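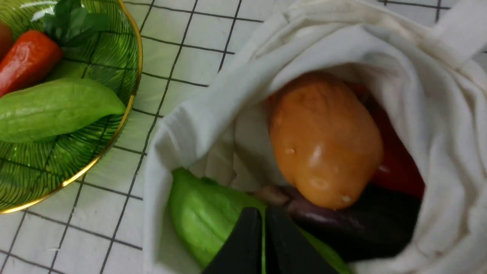
4.2 What owners told us about lapsed designs

Why do small firms stop renewing a registered design?

Mostly because the reminder goes to somebody who no longer looks after it. Cost comes into it too, but a good way further down than I'd expected when I started ringing people up.

I wrote to the owners of 80 lapsed designs and got 57 usable replies, which I thought was pretty good going for a letter with a second-class stamp on it (Lutfa Akanda had bet me a lunch we'd get half that!). Of those, 16 said they had let the design go on purpose. The product had stopped selling, or the shape had changed so much that the old drawings no longer matched anything on the shelf. Fair enough, and those cases are set aside until section 4.4.

The rest are more of a muddle. Several owners thought the accountant was paying the fee and the accountant thought the agent was. One firm, Yorath, had moved premises in March and told the bank, the insurers and the window cleaner, and never thought of the register at all. 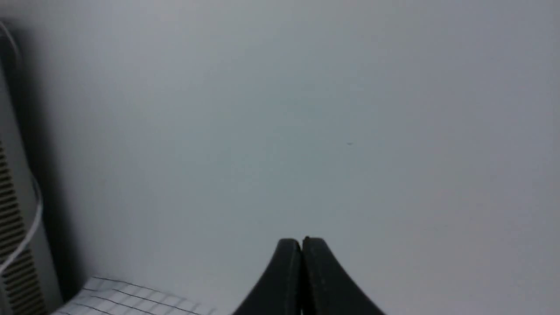 Then there's the matter of who counts as the owner. In 11 replies the name on the register belonged to a person or company that had since been wound up or bought. Diria, for instance, had taken over Kekulix along with its whole range of garden lamps, and both sets of staff assumed that the designs had simply come across with the stock. They may well have done under the sale agreement, but the entry was never changed, so the letters carried on going to an empty unit. Heledd Trevor dealt with this group and read every sale agreement we were sent, and I'm grateful, as some of them were dreadful.
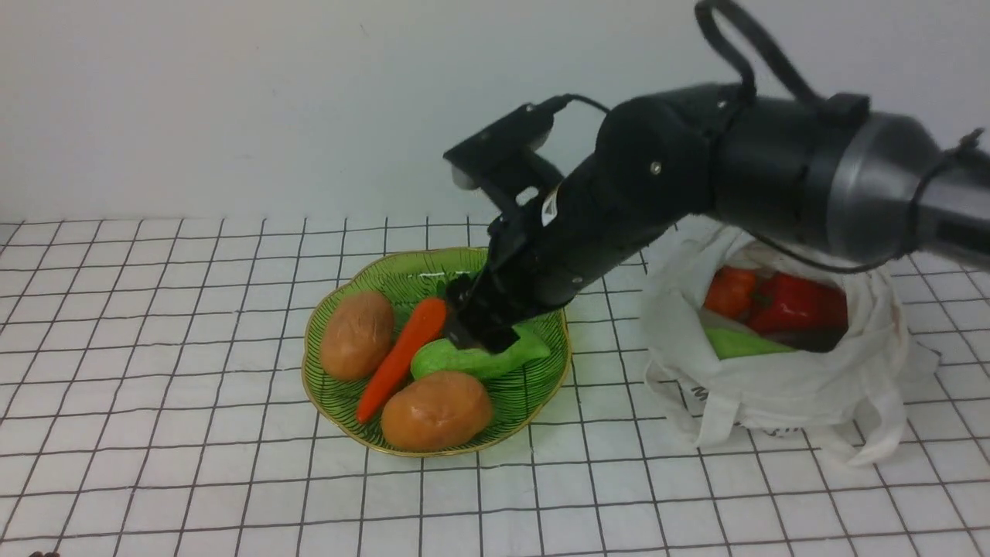
Sorting the designs by type of product was harder than sorting the excuses. Morfudd Jenkins and I each did the whole lot separately and then compared, and we disagreed most over sets, where several articles are sold together and the owner has filed for only one of them. Take a green plate of toy vegetables, like the one on the table here: is the thing you'd want to protect the plate, the vegetables, or the two together as a play set? I'd have put it under toys without a second thought. Morfudd put plates under tableware wherever they turned up – and she had the filing drawings on her side, so in the end we went by what had been drawn and ignored how it was sold.

Owners didn't always see it that way. Eifion Mathias at Hamari was quite sure his firm had cover for a boxed set, when the drawings showed a single lid. He only found out on looking up the renewal date for us.
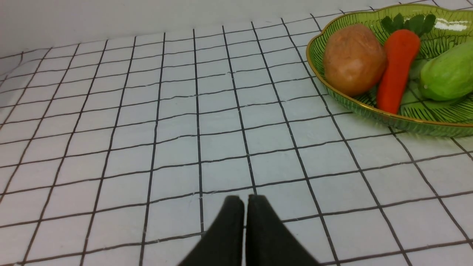

Figure 1. White tabletop with printed grid, back wall beyond.

I should say something about memory as well. Most of these lapses were years old by the time I asked, and people tidy up a story without meaning to. Hedvika Mikuš suggested asking for the last letter each owner had kept, and where one existed we used its date over whatever they'd told me on the phone. The two differed often enough that I'd do it from the start another time.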